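Print this article | E-mail this article

Robot lab tries a simpler way to teach cup stacking

Last updated: Wednesday, April 27, 2022

I went over to the Dunduvow lab expecting to hear about bigger computers and more data, because that's what I usually hear when I visit a robotics group. What I got was a long and very cheerful talk about toddler cups. The group has been working on a method it calls Drunder, and the short version is that you teach the robot arm one small piece of a job at a time, and you leave the mess on the table while you do it.

Most of the stacking work I've written about starts with a clean surface and a few cups set out in a neat row. The Dunduvow people did that too, for most of a year, and they got good numbers. Then they put other toys down next to the cups and the numbers fell off a cliff. The arm would go for a block that happened to be close in color, or it would stop over the right cup and just hang there. So in March they threw out the neat rows and began again with clutter from the first day. 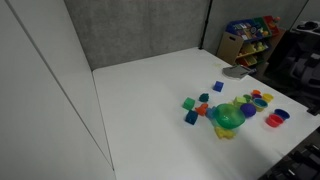 The trick, as it was explained to me (twice, I needed it), is in how the practice runs get cut up. A person steers the arm through the whole job, and the recording is then split wherever the gripper opens or closes. Each piece gets learned by itself. "Reach for the cup" is one skill, "carry it" is another, "let it go inside the next one up" is a third. A small program on top picks which skill comes next, and it checks again after every single one! If the cup has rolled off somewhere, the arm goes back to reaching and doesn't carry on with a stack that isn't there.

They recorded 1,870 of these short pieces, which sounds like a lot until you hear what other groups collect. The test was 100 tries, with the toys moved to new spots before each one. The old method, trained on the very same recordings but as whole uncut runs, finished 40 of them. Drunder finished 80. I asked if I could call that twice as good and got a slightly pained look, but I'm calling it twice as good.
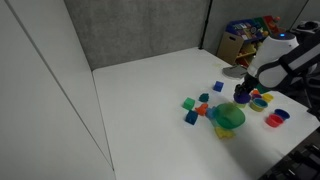 What goes wrong in the other 20 is mostly the letting go. Nesting cups are close to each other in size, and if the arm comes down a hair off center the top one catches on the rim and tips. The group thinks a sense of touch in the fingers would fix a lot of that, and they have a set on order from Harkulberg. They also told me the top program is slow. It stops to think between skills, and a full stack takes long enough that I had time to write most of my notes during one.

I did ask the obvious question about who needs a robot that stacks cups. The answer was that the same cutting-up idea ought to work for putting lids on tubs or parts in trays, and a second team at Shehu is going to try it with kitchen containers on a different make of arm. That's the test I'd like to see. A method that works on one table in one lab can be pretty fussy about moving house, and the Dunduvow group said as much before I got around to it.

The write-up is out for review now and the recordings are supposed to be free to download once it's accepted. I'll post a note when they're up. If you want to try it at home you'll need an arm, of course, but the cups are cheap.

Related items
Shehu team plans kitchen container trials
Touch sensors for small grippers: what's on the market
Why robots still have trouble with clear plastic
Dunduvow opens its lab to school groups

Print | E-mail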